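Nasto upholstered bench in light grey

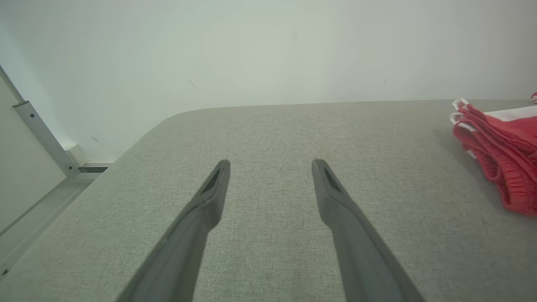
I've sold furniture from my little shop for long enough to know that the piece people ask about most is never the big sofa in the window. It's the Nasto, our plain bench for a hallway or the end of a bed, and I get asked about it because it does the job every house needs doing: it gives you a soft, flat place to put things down. Mostly clothes, let's be fair. Ours gets used for folding, and a stack of red sports kit like the one over on the right, with its white trim and its gathered waistband, is about as typical a load as I can think of. The light grey goes with bright colours better than I expected when I first ordered it, and the fine speckle in the weave stops it looking like a hospital waiting room.

What I like about it

The top is one wide pad with no buttons and no piping across the middle. I had a buttoned bench before this one and everything I folded on it came out slightly wonky, plus the dips filled up with fluff and the odd earring. On the Nasto you can lay a pair of shorts out properly, smooth them down with your hand and fold them in half without chasing them about. The corners are rounded too, and my shins are very grateful for that (our landing is narrow and I walk about in the dark).

The filling is on the firm side. Some customers sit down in the shop and pull a face, then come back a week later and buy it anyway. If you want something to sink into, have a look at the Rana footstool instead — it's much squashier, though you'd struggle to keep a pile of shirts upright on it.

Fabric and cleaning

We do it in two cloths. Nedik is the woven light grey, and Clarnumow is a heavier dark green that I'd choose if you have a dog. Both covers zip off from underneath. Wash them at 30, inside out, and put them back on while they're a tiny bit damp so they stretch over the pad nicely. Please don't tumble dry them! I did it with my own and had to sit on the bench to get the zip closed.

You will see small creases in the weave after someone's been sitting on it. They brush out with the flat of your hand, and a quick go with a clothes brush lifts most bits of lint.

A note from a customer

Kulsoom Sethi bought hers last November for the boys' room and wrote to me: "It was meant to be for reading stories on. It's now where the football kit lives, but at least it's folded." I've had a few messages along those lines.

Price and delivery

The bench is £400 in either cloth, and a spare cover is £60. Delivery takes around 3 weeks and we bring it into whichever room you want, stairs included. The legs screw on by hand and there are 4 of them, packed in a bag taped to the base. Do check there before you ring me to say they're missing.

If you'd like a swatch, drop me a line with your address and I'll post one of each.

Ilgın Şimşekoğlu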